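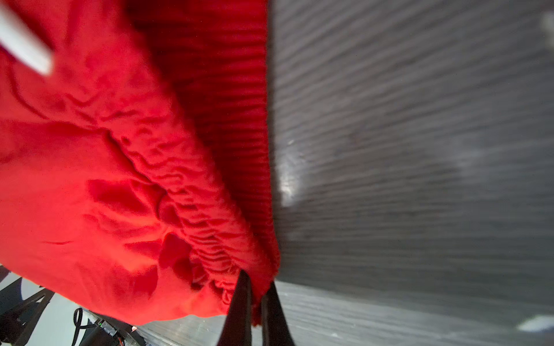

Red knit, ribbed band and gathered seam.

Home | Data | Notes | Download | Contact

3 min read

# Costum Knits and Soft Fabrics

Costum is a small collection of close pictures of clothes and household textiles, taken while they are handled, lifted and put in order. It is prepared by Ekaette Ogundipe and Remzi Demirtaş. We made it for people who study how soft fabric folds, and also for people who only want to sort a wardrobe better and need good reference pictures.

## What is inside

- 1000 pictures in the folder `close`
- 1000 text notes in the folder `notes`, one for each picture
- 100 pictures in the folder `check`, which were labeled by both of us separately

The file names of a picture and its note are the same, only the ending is different.

## How we write the notes

Each note has 3 fields: `color`, `surface` and `edge`.

For `color` we use everyday words. A bright red knit stays "red" also when the creases go almost to maroon. We had long discussions about this in October and decided that shadow is not a color.

For `surface` we write ribbed, smooth, fuzzy or woven. If two are present, write both, with the bigger area first. Ribbing is often a help to find where a garment ends, but it can be a cuff, a collar or a hem. When we could not decide, the note says only "band".

For `edge` we write plain, gathered, fringed or not visible. Gathered means that the cloth is pulled in tight small ruffles along a line. Please do not mix it with ordinary wrinkles, which can be everywhere.
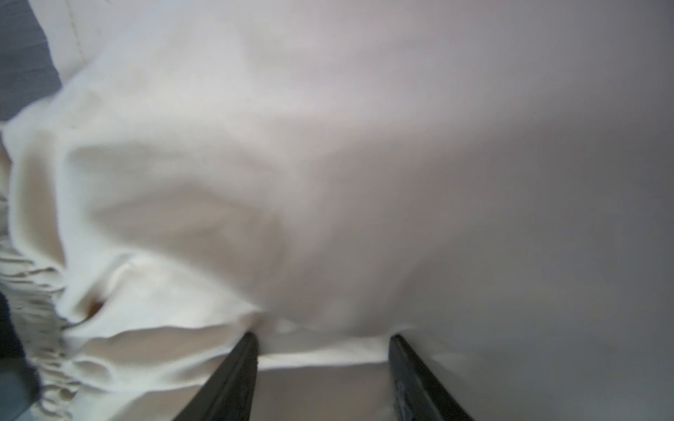 Cream fabric with fringe, blue-gray fabric behind the upper corner.

Cream and ivory pieces were the most difficult for us. The folds are soft and the border can disappear against a pale background, so the outline in the note is less sure than for red or navy pieces. A fringe is a good sign for the end of the piece, but it does not say if this is a scarf or a blanket. In such cases `type` is not filled — we removed this field in the Keskin version and will not bring it back.

## Known problems

- Some close pictures are blurred. We kept them.
- Beige and light gray are mixed in older notes.
- The Tivetti notes use "tassel" where we now write "fringed".

## Changes

Keskin: field `type` removed, spelling corrected.
Brilotberg: folder `check` added.

Contact: Remzi Demirtaş, Costum | © Costum, all rights reserved | Back to top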